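Vumden Supper Club, minutes of the monthly meeting, 2019-08-14

Hi all, I'm taking the notes again, so you get my version of events (sorry in advance). We met at the Fadport hall like always and got going a little late while everybody finished their coffee. Last month's minutes were approved with one fix: I had written that the chili night was a potluck, and it was a ticketed dinner. My mistake!

1. Money

We have $2,000 in the main account and another $500 set aside for the kitchen deposit. The chili night paid for itself with a little left over, which made everybody happy. I asked if we could finally buy a decent can opener out of the leftover and got a yes before I was done asking. We also agreed to keep the deposit money separate until the hall sends over the new rental terms.

2. The September dinner

This took up most of the evening. We have 52 people signed up so far, and the big room gets tight once the dessert table goes in. We went back and forth on two seatings versus one long one. I was for two seatings, mostly so the kitchen can breathe, but a lot of you like sitting down all together, and I get that. It went to a vote and one seating won, nine votes in favor. I voted the other way and I'm over it (mostly).

Menu as it stands: tomato salad, roast chicken, the baked squash from last year, green beans, rolls, peach cobbler. There will be a meatless main too, either stuffed peppers or the mushroom bake. Whoever ends up cooking it gets to pick. Please write allergies on the sign-up sheet even if you think we all know about them already, and please print! I spent ten minutes on one word last time and I still think it said "walrus."

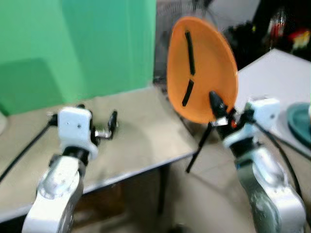
Tabletop, two white arms.

Doors open at 5:30 and food comes out at 6:15. We talked about bumping it to 6:30 and decided against it, on account of the folks who have a long drive home.

3. Plates and table settings

We're done with paper plates for the sit-down dinners. I was so glad to hear it, I can't tell you how many times I've had chicken juice in my lap. The question is whether to rent or use what people have at home. Mokgethi Rentals gave us a price for full place settings and it's fair, but they want everything back the next morning by eight, and that means somebody gets up early after a late night. No hands went up.
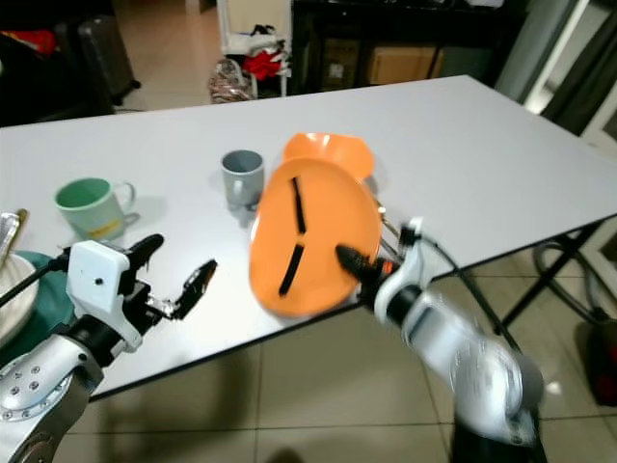 So we're going with the mix-and-match plan for now. Bring what you can spare, put a piece of tape with your name on the bottom, and don't bring anything you'd cry over. Colors don't have to go together. I kind of love a table where nothing matches, and with cloth napkins down it looks like we meant it. If we come up short by the week before, we call Mokgethi for the rest and I guess I set my alarm.

Serving bowls are a separate problem. We own three big ones, and one has a crack I don't trust. Put bowls on the sign-up sheet too, please.

4. Recipe swap with Drernotia

The Drernotia club wrote back and they're in! They'll send us a batch of their soup recipes and we send them desserts. I'm collecting ours, so get them to me typed if you can, with the pan size included. Last time half of them left out the pan size and my lemon bars came out like crackers.

5. Odds and ends

The hall fridge is making that noise again and I'll call about it. There's a blue casserole lid on the shelf by the back door that needs to go home with somebody. The spice drawer got cleaned out and we now own zero paprika, so that's on the shopping list along with foil and dish soap.

We wrapped up at 8:40 and then stood in the parking lot talking about pie crust for another half hour. Next meeting is the week after the dinner, same room, and I'm bringing the cobbler leftovers if there are any.

Recent items
Chili night: thank you and final tally
Kitchen sign-out rules (updated)
July meeting minutes
Squash bake recipe, big batch
How to get to the Fadport hall from the back lot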